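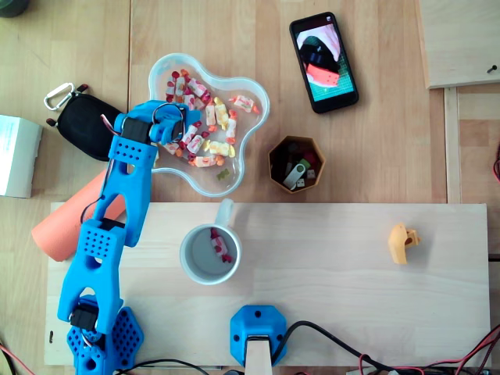
The sweets bowl and the small things box

Last updated: April
Print this item | E-mail this item

Many of you have asked who fills the bowl of sweets on the wooden table. The answer is that we all do, a little. The clear plastic bowl with the flower shape was bought last winter for the open evening at Fumora, and afterwards it stayed with us. It was empty for some weeks. Then one person put in a bag of sweets, and the next week another person did the same, and so it became a habit.

I want to write down how it works now, so that new members do not need to guess.

The sweets should be wrapped one by one, please. The ones with the twisted paper, white with red and pink and yellow, are from Alia, and they are the favourite by a long way. A bag costs very little if you buy it at the market and not at the station. We also find gummy bears in the bowl from time to time, without any paper. I like gummy bears very much myself, but they become hard when they lie open and they stick to the wrappers. If you bring them, please leave them in their own bag next to the bowl.

We keep a tin for coins on the shelf. It is not a duty to pay. At the last opening of the tin there were 26 coins in it, of which one was a button. The money was enough for two bags, and we thank everybody.
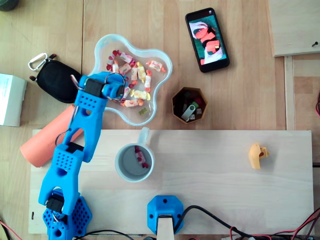 The second matter is the small box with six sides, which has its place to the right of the bowl. It was meant for things which are found on the floor or left on the table at the end of the evening. This is still a good idea, but I ask you to look into it more often. Small white dice come back again and again, and I believe they belong to the game of Zou which some of you play in the break. If your set is not complete, please search there first.

A USB stick is also in the box, a silver one. We do not open such sticks to see what is on them, so the owner must recognise it from the outside. It can be collected at any meeting before 19:00. After the summer break we will give everything that is not collected to the Plenia repair shop, who can use small parts of almost every kind.

Larger things do not go into the box. Pouches, chargers, gloves and so on should be put on the hook rail near the door, where there are 14 hooks and enough room for all. Telephones you should of course take home with you!

One last request about the table itself. The wood is not varnished on every side and it takes stains easily. Please use a mat or a board under your work if you cut or glue, and wipe with a cloth that is only a little damp. Empty sweet papers go in the bin under the window, also the very small ones.

Suggestions for a different kind of sweet may be written on the list beside the tin. Liquorice has been suggested already.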